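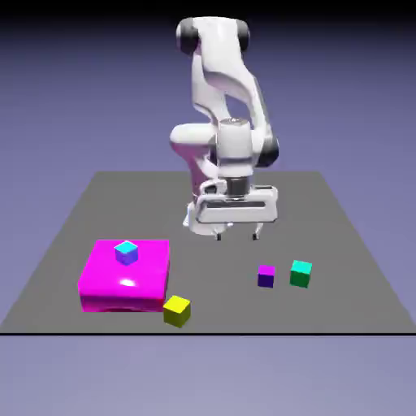

Why do the accented letters in our customers' names come out as strange signs on the address labels?

The order file is saved in one character encoding and the label program reads it in another, so every letter with an accent is turned into two wrong signs.

Zatamus Orders, support desk
Ticket subject: Names and streets broken on labels after May update
Opened by: Tomomi Kuroda, Hultura (seeds and garden books)
Status: Solved, one point still open

Tomomi Kuroda, 09:14

Good morning. We export our orders from Zatamus every morning as a CSV file, and we open this file in Brikton Label to print the addresses. Until the update in May this was working well. Now the names with accents are damaged. For example, the customer Kátia Dantas is printed as KÃ¡tia Dantas. Streets with ç or ã have the same trouble.

In the export of this morning there are 222 orders, and 13 of them have a damaged name or street. The other orders have only plain letters and they are printed correctly.

I did not change any setting in Brikton Label. The computer is the same and the printer is the same. I have attached the export file and a scan of one label sheet. Could you please tell me if the problem is in your export or on our side?

Zatamus support, 10:02

Hello Tomomi, thank you for the file. I opened it in a plain text editor and the names are correct there, so nothing is lost in your data. Please don't retype anything yet.

Can you tell me which version of Brikton Label you have, and how you open the file? Do you double-click it, or do you go through File, then Import?

Tomomi Kuroda, 10:31

Thank you for the quick reply. I am glad that the data is safe, as I was afraid that we must write to the customers.

I open it by double-click. The version is written in the Help menu, but there it says only "Brikton Label Standard" without a number. I looked also in the list of installed programs and could not find more.

I made one test in the meantime. I opened an old export from April in the same way, and the labels are correct. So the program can show accents, if the file is an old one. This makes me think that the files are different from each other.

Zatamus support, 11:20

That was a useful test. You are right that the files are different. Until the May update our export was written as Windows-1252. Now it is written as UTF-8, which can hold every alphabet. It was mentioned in the release notes, but far down the page, and I understand that it was easy to miss.

When you double-click, Brikton Label does not ask which encoding to use. It takes the one from the last saved template. Please try this:

Start Brikton Label without any file.
Choose File, then Import, then Text file.
Select the export. On the next window there is a field called "Character set". Change it to "Unicode (UTF-8)".
Look at the preview before you click Finish.

Tomomi Kuroda, 11:58

I followed the steps. The preview shows Kátia Dantas correctly now, also the streets. I printed one page and it is good.

However, there is a new small problem. The first column heading is not "Order" any more but "ï»¿Order". Because of this, the template does not find the order number, and the place for it on the label stays empty. The name and the address are not affected.

Should I rename the heading by hand every morning? I can do it, but my colleague prints the labels when I am away and I would like to leave her a simple instruction.

Zatamus support, 13:40

No, please don't rename it by hand. Those three signs are a byte order mark. It is an invisible marker at the start of the file, and some programs need it to recognise UTF-8. Brikton Label seems to read it as ordinary text.

In Zatamus, go to Settings, then Exports, then your label profile. There is a tick box "Add byte order mark". Remove the tick, save the profile and make a new export. If you also use the same export in a spreadsheet, make a copy of the profile for that and leave the tick on there.

Tomomi Kuroda, 14:25

I removed the tick and exported again. The heading is "Order" and the number is on the label. I have also made a second profile for the spreadsheet, as you recommended, and named the two profiles "Labels" and "Accounts" so that we do not confuse them.

After this I saved the template in Brikton Label with the new character set. Now the double-click works again like before, so for my colleague nothing changes.

One more question, if I may. We send the same file to Pacheco, who collects the parcels. Last week they had told us that some names were unreadable on their list, and I had answered that it was a mistake in their system. I think now I must apologise to them. Do they need the file with the mark or without?

Zatamus support, 15:10

I can't say for certain, as I don't know what they use to open it. Please send them a short test file of each kind and ask which one looks right. Remember also that a single export holds at most 1000 orders. Before the holidays you may need to split it by date, and both parts should come from the same profile.

I am marking the label problem as solved. The ticket stays open for the courier file.

Tomomi Kuroda, 16:47

I have sent both test files to Pacheco with my apology. They replied that the person for the lists is back tomorrow morning. I will write here when I have the answer.

The damaged labels are printed again and the parcels went out with the afternoon collection. Thank you for your patience.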